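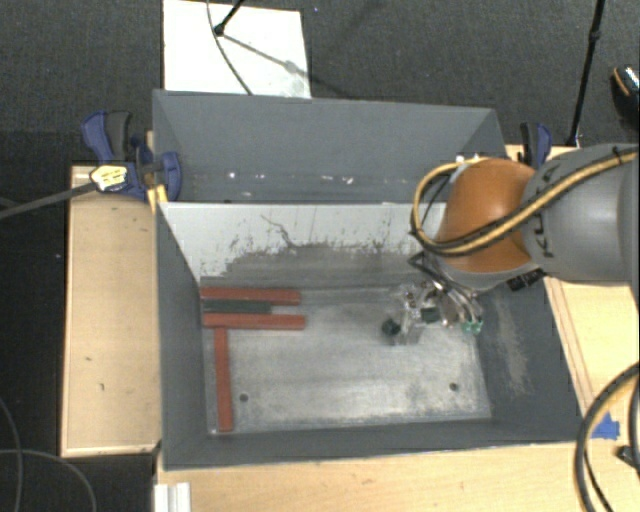
*Fig. 1. Gray two-compartment bin with wear on the divider panel.*

# Surface Wear in Shared Storage Bins

Project report, Materials and Everyday Use module, Nornberg

## Background

Plastic bins are handled every day and almost never inspected. Our group wanted to know where the visible wear on them ends up and whether a simple rating sheet could record it well enough for two people to agree. We looked at bins used in the school workshop and in the store room at Nilside, the student repair shop on the lower floor.

Most of what we found to read was about wear on floors and machine parts. The one guide we used throughout was the Ruppert handout from the first term, which separates scratches (single lines), scuffing (wide areas of fine marks) and polishing (areas that turn shiny or change tone). We kept those three words and added "stain" for marks that wiped off.

## Method

We inspected 200 bins between October and December. Each bin was emptied, wiped with a damp cloth and left to dry before rating. Every inner surface got its own line on the sheet: floor, four walls, and the divider if there was one. A mark was entered if it could be seen at arm's length under the ceiling lights.

Two raters filled in the sheets separately and did not talk until both were done. In total we entered 3,069 marks. After we took out double entries and stains, 3,029 were left, and all the results below use that number.

We typed everything into Gomik, the spreadsheet template the department gives out. It does not accept more than one wear type per line, so a mark that was both scratched and scuffed had to be entered as whichever covered more area. This probably makes scratches look less common than they are.

## Results

Scuffing was the most common type on dividers and on the upper half of the walls. Scratches were spread more evenly. Floors had fewer marks than we expected, but the ones they had were deeper and could be felt with a fingernail.

Dividers stood out. They made up a small part of the total surface, but 420 of the marks were on them. Bins without a divider had most of their wear on the two short walls.

Color made a difference to the rating. On pale plastic the raters nearly always agreed. On dark gray they often did not, and one rater entered more polishing than the other on almost every dark bin. We think this comes from the angle of the light - moving the bin a little to one side could make a patch appear or disappear.

## Problems

The workshop bins were older than the Nilside bins, but we could not find out by how much. The purchase list only goes back a few years. This means we can't say how fast the wear builds up.

We also changed the sheet once, after the first two weeks, to add a line for the rim. The early bins were not rated again, so rim marks are left out of this report.

## Next steps

A second round should use a desk lamp at a fixed height and note the color of each bin before rating. We would also like to rate the same bins again in spring. The blank sheet and the Gomik file are in the module folder.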